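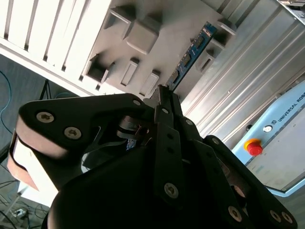
Über uns

Hallo und schön, dass du hergefunden hast! Ich bin Justinas Rimkutė und kümmere mich bei Tavevau um die Zelle, an der ein Roboterarm lernt, Bauteile in offene PCs zu setzen. Angefangen haben wir zu zweit, Hyun-seo Ahn und ich, mit einer geliehenen Werkbank und ziemlich viel Kaffee. Inzwischen richten wir solche Zellen auch für andere ein, zuletzt für den Aufbereiter Rätsep, der gebrauchte Bürorechner wieder flottmacht.

Was wir den ganzen Tag treiben? Meistens einrichten. Der Arm ist schnell angeschraubt, aber dann geht es erst los: Greifer montieren, Fingerstellung prüfen, Kamera am Handgelenk ausrichten, Punkte anfahren, wieder von vorn. Bei Speicherriegeln bin ich besonders pingelig. Die Steckplätze sind schmal, die Verriegelungen stehen im Weg, und wenn die Finger auch nur ein bisschen schief zufassen, verkantet der Riegel. Also fahre ich jede neue Position zuerst langsam an, schaue mir das Kamerabild an und korrigiere von Hand (Hyun-seo behauptet, ich rede dabei mit dem Arm – stimmt).

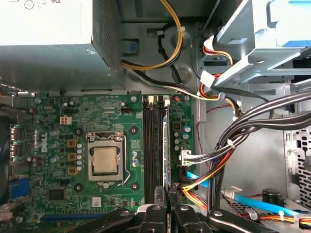

Blick der Handgelenkkamera auf ein Dell-Board, die Greiferfinger kommen von unten ins Bild.

Zum Einrichten gehört bei uns auch das Langweilige. Vor jedem neuen Rechnertyp ziehe ich die Schrauben am Greifer nach, wische die Fingerspitzen ab und fahre den Nullpunkt neu an. Das dauert 90 Minuten, wenn ich mich nicht ablenken lasse. Unsere Checkliste heißt Stemero, fragt bitte nicht, warum, und sie hängt ausgedruckt neben der Tür. Hyun-seo pflegt dazu die Software, die wir Kateo getauft haben: Darin liegen alle Positionen, Greifweiten und Kräfte, sauber nach Gehäuse sortiert. Na ja, meistens sauber. 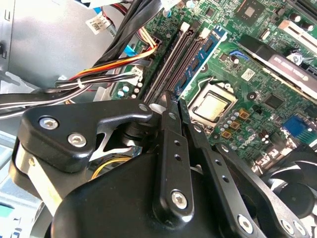 Greifer über den Speicherbänken, im rechten Steckplatz sitzt ein blauer Riegel.

Am meisten Ärger machen übrigens Kabel. Ein Kabelbaum liegt in jedem Gehäuse ein wenig anders, und was gestern frei war, hängt heute genau in der Anfahrt. Wir planen deshalb immer zwei Wege zum selben Steckplatz ein und lassen den Arm lieber einmal mehr anhalten. Das kostet Zeit, aber verbogene Kontakte kosten mehr Nerven!

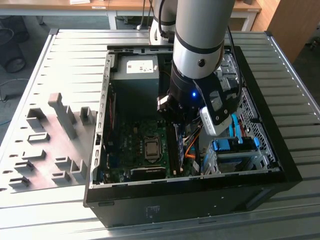 Auch bei der Unterlage haben wir lange herumprobiert. Geblieben sind wir bei Aluprofilen mit Nuten, weil sich Anschläge und Halter darauf so schön verschieben lassen, wenn mal wieder ein anderes Gehäuse kommt. Die Positionen schreibe ich mir mit auf, sonst suche ich beim nächsten Umbau wieder ewig.

Im April bauen wir eine weitere Zelle auf und suchen dafür jemanden, der gern schraubt und sich von einer Fehlermeldung nicht die Laune verderben lässt. Roboter-Erfahrung ist nett, Geduld ist uns wichtiger. Und wenn du selbst eine Zelle hast, die zickt: Schreib uns einfach, am liebsten gleich mit dem Fehlerprotokoll im Anhang. Hyun-seo antwortet meistens schneller als ich.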